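Lunch Is Served, Again

At Stosora's workshop in Sultley, the day's labor consists of making lunch badly enough to be useful. A learning system wants examples, and it wants them in bulk — a plate picked up, a plate put down, a plate missed by an inch. Each try runs 30 seconds. Then everything goes back where it was, and the arm goes again.

The job pays in patience. Two people share a shift, and both have strong views on toast. The clumsy tries get saved as well, which is more than most of us can say for our first jobs.

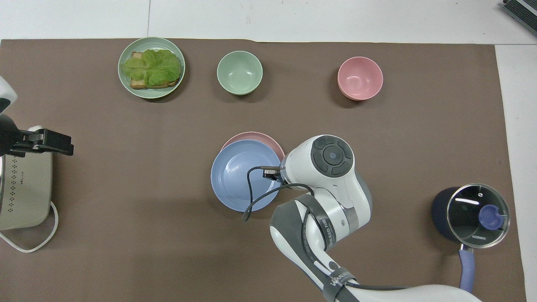
The gripper over a blue plate stacked on a pink one, with toast and lettuce standing by.

By April, the toast had its own budget line.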